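3.2 Making the films: what the classes did with their tablets
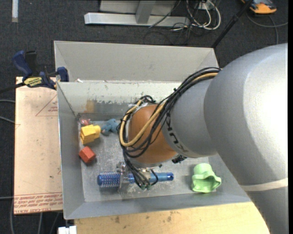
We had supposed, when we planned the study, that the children would want to begin with the camera, and we had set aside most of the first morning for it. What they wanted was to talk. At Kurkitz, where Reet Lūse has taught the upper primary classes for many years, the whole of the first session went on an argument over whether a story could be told with only a button and a length of string, and she very sensibly let it run. By the end of it the class had four storylines on the board, and all four were filmed in the weeks that followed.

Each group worked on one shared tablet with the Gondari app, which takes single pictures and plays them back at a speed the user can choose. We had looked at other apps, some of them a good deal richer, but Gondari shows a faint ghost of the last picture over the live view, and our earlier visits had taught us how much younger animators lean on that (the grown-ups too, it must be said!). Sound was left until the pictures were finished. Marion Pollock, who led the sessions at Plurunau, felt strongly that recording voices early on pulls the children towards acting and away from moving things, and having watched her classes we came round to her view.

Figure 1 shows an object being handled inside a bin, a robot arm's gripper lowered onto a blue hairbrush.

The groups made 89 finished films between them, the longest of which ran to a little over 1,000 single pictures. That film, a slow and rather lovely thing in which a teaspoon looks for its saucer, took its makers six sessions, and they asked for a seventh so they could put right a shadow that jumped. We mention it partly out of fondness, but also because the wish to go back and mend came up again and again in our notes. Children who would not willingly read over a page of their own writing sat through the same few seconds of film many times, hunting for the place where it went wrong.

It seems to us that two things helped here. The first was that mistakes in stop motion can be seen straight away and by everyone in the group, so that pointing one out felt less like telling somebody off. The second was the storyboard sheet drawn up by Zane Vītola, with its wide margin for second thoughts, which the children filled with arrows and crossings-out and, in one group, a running quarrel about a hat. Stefanou (in her study of paper cut-outs in infant classes) found much the same pleasure in going over work again, though her groups were smaller and had a teacher beside them throughout.

Not everything went well. The tablets slipped on their stands, the light changed as the afternoon wore on, and in June the blinds at Plurunau could not keep out the sun after two o'clock, so that several films grow steadily yellower towards their endings. Bent Ragnarsson suggested taping baking paper over the lower panes, which softened the worst of it. Two groups lost a morning's pictures through saving over them, and Reet Bite now has her classes copy everything before lunch, a habit we would warmly pass on to any teacher starting out.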